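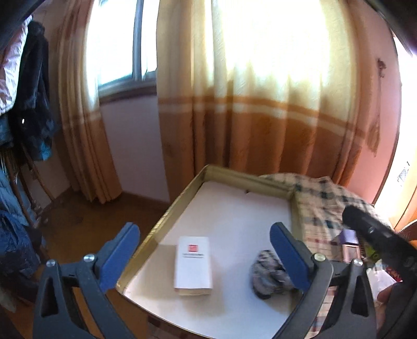 The woman who opens the door in Falbridge does not call herself an organiser. "I help people to empty one surface," she tells me, and puts the kettle on. She works alone, under the name Drulero, and last year she made 124 visits, nearly all of them to bedrooms.

Why bedrooms? She thinks about it for a moment. "The kitchen is seen by guests, so people take care. In the bedroom you close the door. A small box comes in, then a sock without its pair, and in August you find that the bed is also a shelf."

She likes to begin with a tray. It can be any tray with a low rim, and she prefers a white one. "On white you see everything, also the dust," she says. The client lays a few things on it, and only these things are discussed. The rest can wait on the blanket. I ask if this is not very slow. "Yes, it is slow. One lady in Ingvarsson Street had up to 326 small boxes, many of them empty. We needed four afternoons."

Empty boxes are a subject on which she becomes strict. People keep them for the guarantee, or because the cardboard is nice. She permits one year. Cloths are easier for her: anything crumpled must be opened flat before somebody decides about it. "When it is a ball, you don't know what you have. It can be a sock, it can be a rag."

She learned the work in Tronov, where she cleaned rooms in a guest house — "very quick, very boring" — and where nothing on a bedside table was allowed to be moved. She still follows this rule. Her own hands stay in her lap until the client asks.

Before I leave I want to see her bedroom. She laughs and says that it is not tidy today, and she pours me more tea.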